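The Arm Is the Cheap Part

Every October the budget template comes around, and every October it has one line for robotics. One line, one box, one number. I have come to think of that box as the place where good intentions go to be rounded down.

Ask most managers what a robot costs and they will tell you the price of the arm. They know it the way people know the sticker price of a boat. Then the boat arrives and wants a trailer, a slip, a cover, insurance, and a brother-in-law with a truck.

My own education came at Brerkwood, where I spent a few years signing for things. We had two quotes on the desk, one from Hostitz and one from Oltent, and the Oltent quote was 20 percent lower. We took it, naturally. I wrote a memo congratulating us. The Oltent quote did not include a hand. It had a flange, and a very nice drawing of the flange.

Hands are where the money goes. A two-jaw gripper is a modest purchase and will do a great deal of dull work for years. A hand with fingers is a different animal. Each finger has joints, each joint is an opportunity, and the people who sell spare parts are aware of this. I am not against fingers. I have ten and would budget for them again. But you should know what you want them for before you sign, and "it looks more like a hand" is a thing I have seen typed into the justification field.

What you want them for, most of the time, is something like an apple and a basket.
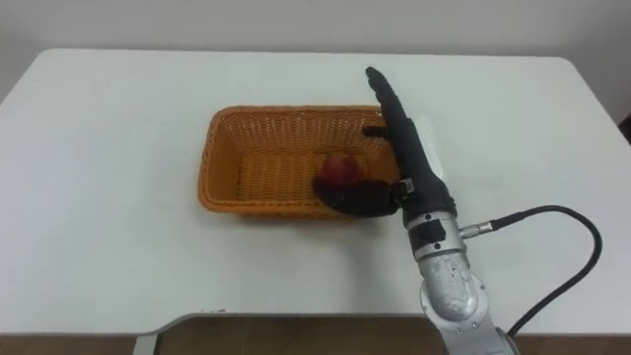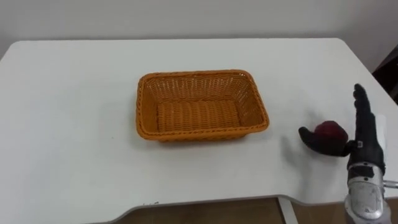
Fruit, basket, table. It looks like nothing on a slide, and I have watched a vice president check his phone through an entire afternoon of it. Yet this sort of work is the whole reason for the purchase, and it needs hours, and hours are paid for by someone. The template has no line for hours.

So here is my modest proposal, which I have made at 8 planning meetings and expect to make at a ninth. Budget by the task, and put the arm in at the end as a sort of accessory. Start with the person who will run it. Then the second hand, the one you'll need when the first is in a crate on its way back to the factory. Then the cables – I once counted 233 line items on a year's worth of invoices, and an insulting number were cables. Then a table that fits. If there's money left over, buy a robot.

Consuelo Betancur, who ran purchasing when I was at Brerkwood and has since gone to a plant near Cáceres, used to hold back roughly 30 percent of any equipment budget and refuse to say where she was keeping it. We thought this was sneaky. It was sneaky. It was also the only reason anything was ever repaired before spring, and I would like to apologize to her for the memo I wrote about that, too.

The usual objection is that finance will never approve a request that is mostly people and spare parts. They like an asset. They want to put a sticker on it and depreciate it. Fine. Put the sticker on the arm. Then go back and ask for the rest in the same meeting, while everyone is still in the mood to own a robot, a mood which in my experience lasts until lunch.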